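FOR IMMEDIATE RELEASE

20 Dec 2023

Gauthier Family Law and Sikholm Mediation to join under one roof

Combined practice will offer family law, wills and estates, and a new fixed-fee service for separating couples

Gauthier Family Law, which has looked after families through separations, adoptions, wills and a good many difficult phone calls over the years, is very pleased to share the news that it will be joining with Sikholm Mediation in the new year. The two practices have been sending clients back and forth to one another for so long that plenty of people in town already assumed they were the same business, and after a good deal of talking (most of it over lunch, it should be admitted) the partners have decided to make it so.

The combined practice will carry the name Gauthier Sikholm. It will keep the telephone numbers of both offices, so anybody who has one of them stuck to the fridge can leave it where it is. Existing clients will stay with the lawyer or mediator they already know, and their files will be transferred only once they have been written to and have given their consent. Letters began going out in October and the last of them should arrive before the offices reopen after the holidays.

Murray Fehr, who has practised family law for most of his working life and will serve as managing partner, said the decision came from listening to what clients were telling him.

"When people sit down across from me for the first time, they've usually been carrying the thing around for months," Mr. Fehr said. "They've got a question about the house, and a question about the kids, and somewhere underneath it there's a question about their mother's will that they're a bit embarrassed to bring up. I've always hated having to say, well, that last one is for somebody else, here's a card. I'd like to be able to walk them down the hall and introduce them to the person who can help." 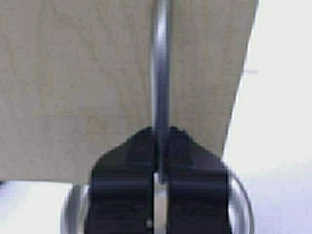
That hallway will have a few more doors along it than it used to. Lai-ching Man, who founded Sikholm Mediation, will lead the mediation side of the practice and will continue to see couples in both English and Cantonese. Arash Bahrami, a lawyer whose work has been mainly in wills, powers of attorney and estate disputes, comes across from Sikholm as well, where he has been sharing office space. Wayne Chan, already a familiar face to Gauthier clients, will go on handling parenting arrangements and child support, including applications to change an order when a parent's work or income has changed.

Ms. Man said she had been asked more than once whether a mediator could be comfortable working alongside lawyers who go to court, and that she understood why people wondered about it.

"It's a fair thing to ask, and I asked it of Murray myself before I asked it of anybody else," she said. "What we've agreed is very plain. If a couple comes to me for mediation, no lawyer in this office will act for either one of them against the other, then or later. Their notes stay in my cabinet and I have the key. We've written that into our agreement and we'll put it in front of every couple at the first meeting, in words they can read without a dictionary."

A fixed fee for straightforward separations

Along with the merger, the practice is introducing a fixed-fee service for couples who agree on most matters and would like help putting the rest in order. The fee is $3,000 per couple, plus tax and any court filing charges, and it covers the mediation sessions themselves, the drafting of a separation agreement, and a plain-language summary that goes with it. Each spouse will still need to take independent legal advice from a lawyer outside the practice before signing, and Gauthier Sikholm will provide a list of local lawyers who are willing to do that work.

An opening consultation, for individuals or for couples, will cost $300. If the clients go ahead with the fixed-fee service, that amount will be taken off the total. Anybody who isn't sure which kind of appointment to book is encouraged simply to ring and describe the situation in a sentence or two, and reception will point them in the right direction.

The service won't suit everyone, and the partners would sooner say so at the beginning. Where there has been violence in the home, where one spouse is frightened of the other, or where there is a real worry that money is being hidden, a different approach is needed and the practice will talk that through privately with the person who has called. Mr. Chan will be the first point of contact for those matters, and he has asked that callers let reception know if it isn't safe to leave a message or send mail to the house.

"There's no wrong way to start that phone call," Mr. Chan said. "If all you can manage is your first name and a time when it's all right to ring back, we can work with that. I'd much prefer a short, messy call to none at all."

Couples who begin the fixed-fee service and find partway through that they can't settle are free to stop. They will be charged only for the sessions they have attended, and Ms. Man will give each of them a short closing letter to take to whichever lawyer they choose next.
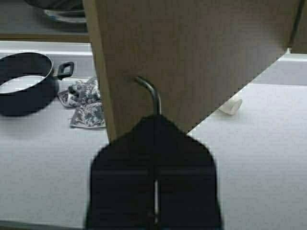
Wills and estates in the evening

Mr. Bahrami will be holding evening appointments for wills and powers of attorney, something a number of clients have been asking about for ages, particularly those who work shifts or who have small children and can only get out once the other parent is home. He will see people at the office or, where someone is unwell or has trouble getting about, at their own home or in hospital.

He is keen that nobody should feel they need to arrive with everything sorted out. A list of what you own and what you owe, scribbled on the back of an envelope, is a perfectly good beginning. It helps to have given some thought to who might act as executor and, for parents, who might look after the children, but these are things that can be talked over at the appointment too.

"I've had people apologise to me for not having much to leave," Mr. Bahrami said. "Then we get to talking and there's a grandmother's ring, or a cabin that two brothers both love, or a dog. Those are the things that families fall out over. I'd be glad to spend an hour on the dog if it means the brothers are still speaking afterwards."

Mr. Bahrami also suggests that anyone who has separated, married or remarried take out their old will and read it through, along with the beneficiary names on any pension or life insurance. These don't always change on their own when a family does, and the rules differ from one province to the next, so a will made in another part of the country is well worth having looked over.

The new office

The combined practice will work from the Zurnero Building, where Gauthier Family Law has been a tenant on the ground floor. Additional rooms have been leased on the same level, and the whole office can be reached without stairs. There are 2 waiting rooms, at opposite ends of the hall, so that spouses who would find it hard to sit together needn't do so, and each has its own way out to the parking lot.

Raimo Räsänen, the office manager, has been overseeing the move and will be known to many clients as the voice on the telephone. He would like it passed along that parking behind the building is free for clients, that the turn from the street is easy to miss in the snow, and that children are welcome in the waiting rooms so long as somebody comes with them who isn't going into the meeting. There is a kettle on most of the day and clients should feel free to ask.

Documents can be sent in advance through Remonitz, the secure file-sharing service that Gauthier clients already use. Sikholm clients will receive an invitation to set up an account along with their letter. Those who prefer paper are very welcome to go on using paper — the front desk will make copies while you wait and hand the originals straight back.
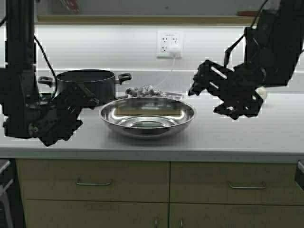
Holiday closure and opening hours

Both offices will close for the holidays and reopen in January as a single practice. Voice mail will be checked once a day during the closure, and urgent parenting matters will be passed on to Mr. Chan. Anyone who is in immediate danger should call 911.

Regular daytime hours will stay as they are. Evening appointments for wills and estates must be booked ahead, and Mr. Räsänen asks for a day's notice where possible if an appointment has to be changed.

The partners would like to thank the clients, neighbours and colleagues who have put up with their questions over the past several months, and who have been generous with their advice about everything from the wording of the letters to the colour of the front door. An open house is planned for later in the winter, once the last of the boxes have been unpacked, and an invitation will be posted in the window.

About Gauthier Sikholm

Gauthier Sikholm is a family law, mediation and estates practice serving individuals and families. Its work includes separation and divorce, parenting arrangements, child and spousal support, adoption, mediation, wills, powers of attorney and the administration of estates.

Nothing in this release is legal advice. Readers with a question about their own circumstances should speak with a lawyer.

Media contact:
Raimo Räsänen, Office Manager
Gauthier Sikholm
Zurnero Building, ground floor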